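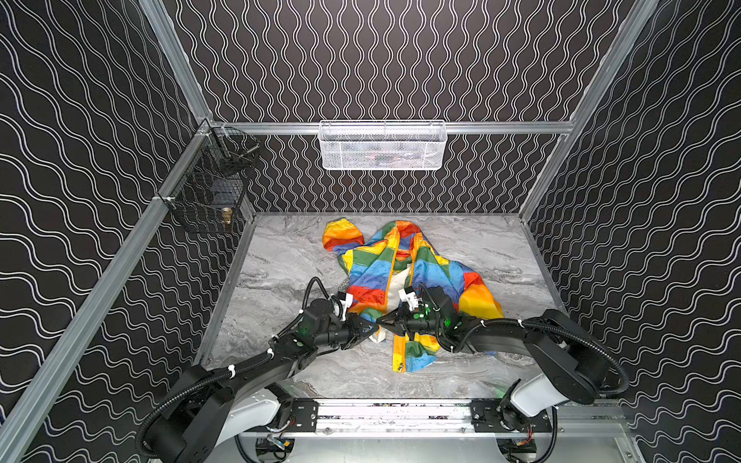 Peel-and-stick wallpaper lifting at the seams on painted MDF

Posted by Hacer Tuncer, 25 May 2026

I covered three MDF panels with Veltholm self-adhesive wallpaper in January. The panels had one coat of water-based primer and one coat of satin wall paint. The seams have started to lift, mostly near the bottom. Each strip is 47 cm wide and I butted the edges with no overlap. The room is heated and fairly dry. Can I re-stick the seams, or does it all have to come off?

Benedikt Koller
Satin paint is the likely cause. Many of them contain additives that help dirt wipe off, and those weaken adhesive too. Check how far the lift goes before you decide. If it is less than a finger's width, brush a thin line of vinyl seam adhesive under the edge, press with a roller, wipe off the excess with a damp sponge and leave it for a day. If whole strips peel back with little effort, strip the panel, sand lightly with 120 grit, remove the dust and apply an acrylic primer made for wallcoverings. Let the primer cure for the full time on the can – dry to the touch is too early.
Also seal the cut edges of the MDF. They take up moisture and swell, and the bottom edge usually goes first.

Nermin Ersoy
I just used a hair dryer and pressed it down. Has held so far.

Ginevra Colombo
The hair dryer works on some vinyl papers, but keep it on low. Too much heat stretches the strip and it shrinks back later, so you end up with a gap at the seam. I would still do the edge sealing.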